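Assunto: Re: [moradores-denen] Arrecadação da cave, lugares a vagar em março

Boa tarde a todos,

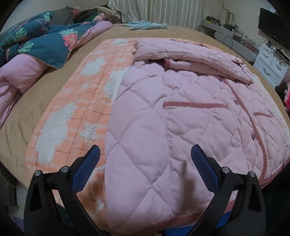

Respondo à Vy por baixo, que é como se fazia nas listas antes de alguém inventar o contrário.

Em 8 de janeiro de 2023, Vy Ung escreveu:
> Vagam 2 boxes em março. Quem quiser ficar com uma diga
> até ao fim do mês. Lembro que não se aceitam tintas,
> botijas nem pneus. O Sepehr diz que os dele são decorativos.

Quero uma, de preferência a do fundo, longe dos pneus decorativos. Tenho lá em casa um armário de 1896 herdado de uma tia que nunca gostou de mim, e vê-se pelo armário. Não passa na porta do elevador. Já medi três vezes e ele não encolheu.

Pedi preço à Orkeck para guardar aquilo fora: 500 euros por ano, seguro à parte. Por esse valor o armário que vá trabalhar.

Duas perguntas: a box do fundo continua a meter água quando chove de lado? E a chave ainda é a que emperra, ou a Jingyi sempre mandou fazer outra?

Cumprimentos,
Sang Lương
9.º esq.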